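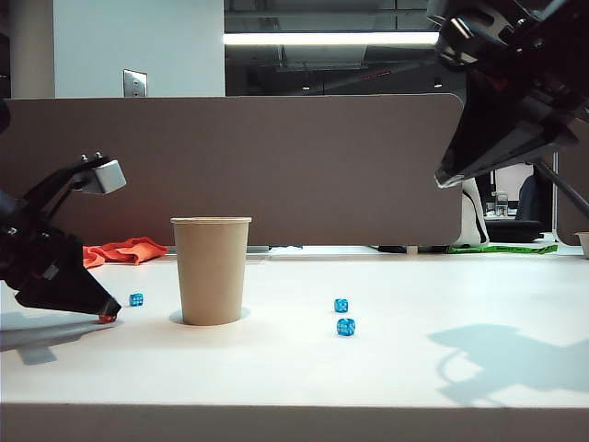
You can't write "keep clear" and leave it at that, was the word from Stekby on the phone first thing. Clear of what. How far. With which arm moving. Fair enough, that's rule 3 and I wrote it in a hurry in the spring. Still stung a bit.

August 10, 2018

So most of today went on the sheet for the dice table. Old sheet had 8 rules, two of them the same rule said twice. New one has 5 and they all fit on one side of paper. What I've got so far:

Hands off the table while either arm has power to it. Either one, also the one that isn't doing anything. People watch the arm that's busy and forget the other — I do it too.

Dice and cup get put back by hand only after the stop is in and the operator has said so out loud. "Said so" went back and forth all morning. Zonstead's sheet has a nod. I don't want a nod.

Every drop gets written down as a drop. No quiet re-dos. If the die goes on the floor the run is over and it goes in the log with its number, last one in there is 111 and I could not tell you what happened in 108 because the line is blank. My own handwriting on either side of it, so.

Slow speed for the first run after anybody changes anything. Fingers, camera, cup, anything at all. Long arguement over whether a different cup counts as a change. It counts.

Rule five is who may clear a fault. Left it blank. Need Skusier to answer my mail, third one now.
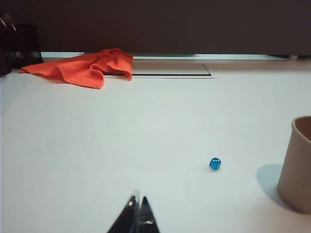 From the gripper: one die, the cup, orange cloth at the back.

Lunch at the desk, cold noodles. Read the Phùng guidance again while eating, the short version. They want the stop button in reach of the person and outside the reach of the arm, measured with the arm stretched all the way out. I have measured ours. Have not measured it stretched out. Monday.

Also they say loose stuff on the table should be listed on the sheet, by name, even soft stuff. I'd only listed the dice and the cup. Added "cloths", then "pen holders etc", then took out the etc. because Stekby would call again.

Printed it at four, found "griper" in the title, printed it again. Taped one to the wall by the door. Tape no good, it was hanging by a corner when I left.

Tired. Have to ask about shorter runs after lunch — everyone gets sloppy at the reset around then, me included, and there's no rule for that yet. Maybe rule six. Bring the good tape and teh long ruler.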